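Visit Report: Open Day at the Ernell Herb Farm and Drying House

Posted 3/20/21 by Milagros Cuervo

I have bought dried herbs from Ernell for several years, mostly calendula, nettle and lemon balm, and I had never seen where they were grown. This spring they opened the farm to customers for the first time since they moved to the Tovevach property. I signed up for the morning group. There were 11 of us.

We started in the propagation house with Jabari Ogola, who manages the growing. The trays were mostly chamomile and holy basil, with a few flats of ashwagandha that he said were slow this year. He starts the echinacea seed in December, outdoors in covered boxes, so it gets the cold it needs. Someone asked how long before the roots can be dug. He waits 4 years. Many growers dig after three, and he didn't criticize them for it, but he prefers the older root for tinctures.

The drying house was the part I most wanted to see. Leaves and flowers go on mesh racks, stacked 10 high, with fans at one end. Roots are washed, sliced and dried in a separate room with more heat. Jabari passed around a jar of peppermint from last season and a jar from two seasons back. The older one was browner and had much less smell. If you keep herbs at home, he suggested writing the harvest year on the lid and storing them in a closed cupboard, away from the stove.

After that we had a short talk on safety from Imani Mugo, a clinical herbalist who advises the farm. She went through the herbs that come up most often when people are also taking prescriptions. St. John's wort was first on her list, and she spent a good while on it, as it can interfere with many drugs, including birth control pills and blood thinners. She asks every new client to bring in all their bottles, vitamins included. Her advice was to talk to your doctor or pharmacist before adding anything, and to do it again if a prescription changes.
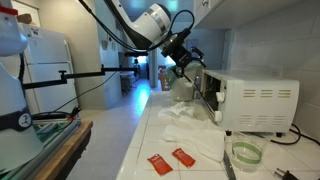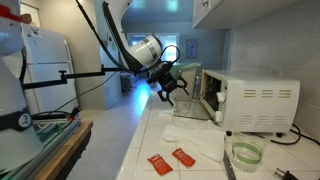
The counter with the toaster oven, two views

The tasting session was tea only. We had nettle, lemon balm, and a blend called Jollo that is mainly ginger and orange peel. I liked the plain lemon balm best. The nettle had been steeped too long for my taste, though two people asked for seconds. Njoroge Kariuki, who runs the shop, explained the difference between an infusion and a decoction: leaves and flowers get hot water poured over them, while roots and bark are simmered. He recommends covering the cup when you steep anything fragrant.

The shop was open until noon. I bought calendula flowers and a small tin of salve. Prices were the same as online, but you save the shipping.

A few practical notes. The path to the drying house is gravel and slopes, so wear proper shoes. Parking is at the lower gate — follow the sign for the Pfeiffer orchard and turn left just before it. Bring water and a hat, as there is little shade between the buildings. The next open day will be posted on the farm's mailing list.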